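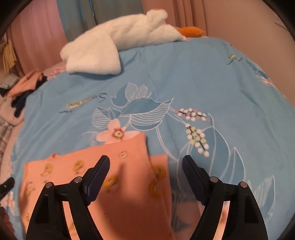
Folding tips from the Nusville robotics club

We've spent all of September on laundry, and I love it! The Getunel challenge asks each team to fold a child's top with grippers only, no fingers, and our best run so far is 39 seconds. A few things we've picked up:

Smooth the bedspread before you start. Then lay the top out flat and give the sleeves a good tug.

Pinch a little, lift a little. A small gather of cloth holds far better than a great fistful, and knits stretch if you drag them.
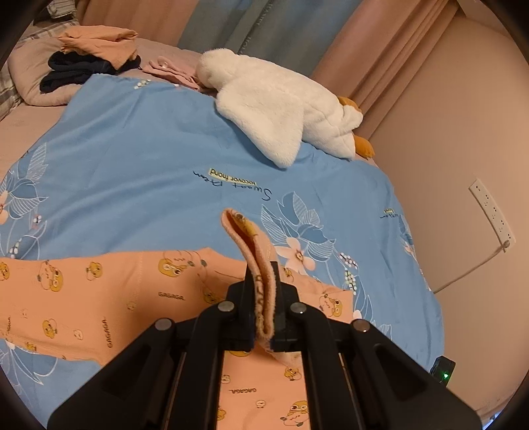

Jaws closed on a fold of the duck print.

Zofia Bielecka worked out the next one on the Phelan practice evening: press down with the tip of the gripper before you slide the cloth anywhere (she got 2 cleaner folds straight after!). 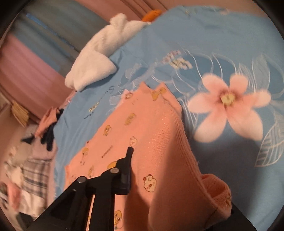 Go slowly on the second fold too, as thin jersey loves to roll up along its hem. If it does, open it out and begin again.

Practise for 30 minutes, then swap partners. We're off to Dundedard next with a pile of pillowcases, so tips for those are very welcome.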